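How do I keep a book club going when half the room hasn't finished the book?

Posted in Reading Groups, 2021-08-02

Tarel
Our club in Flundthorpe picked a 600-page family saga for July. I finished it. Dinesh Fernandes finished it, or at least owned it convincingly. Everyone else had reached page 135 and wanted to talk about the cover. The author is doing an online launch chat with us next month for her new one, and I would like her to leave with some respect for us. 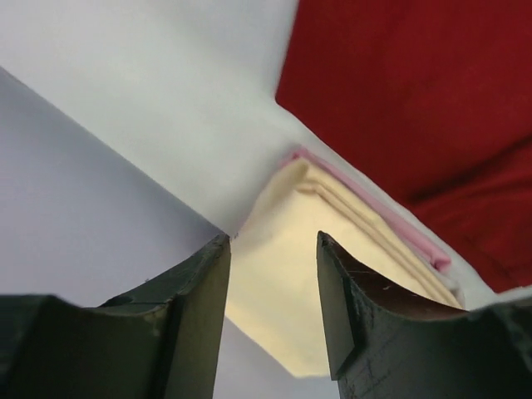
We have tried reminders, a reading schedule and cake. The cake was finished. Do I pick shorter books, ban spoilers, or let the slow readers suffer? Also, does anyone send questions to an author ahead of time, or does that look needy?

Busutex
Shorter books. Our limit is 200 pages and there was only one resignation over it, from a man who wanted to do Russian novels and will presumably get to them alone.

Send the questions ahead. Four or five is plenty, and put the good one second, while she's warmed up and hasn't yet started looking at the clock. Don't ask where she gets her ideas.

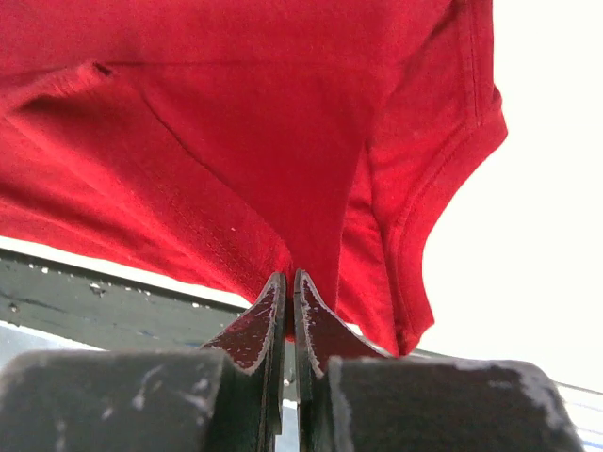
As for spoilers, we split the evening. The first half covers everything up to an agreed page, then there's a tea break, and anyone who hasn't finished can go home or stay and have the ending ruined. Most stay. I suspect a few of them planned it that way.

Sisodia
Just tell them to read faster lol
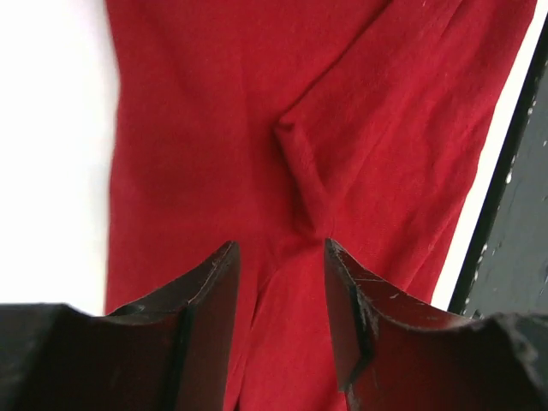
OK, a proper reply. For an author visit, make everyone read one chapter of the new book together beforehand, out loud if you can stand it. Ours was 118 lines of weather and a funeral, and we still got an hour out of it. Bring something to hang behind whoever is hosting the call, too, so the author isn't staring at your boiler. Plain red cloth with a soft, matte look does nicely, though go over it for those tiny pale specks of lint first. And mute Dinesh. Every club has a Dinesh.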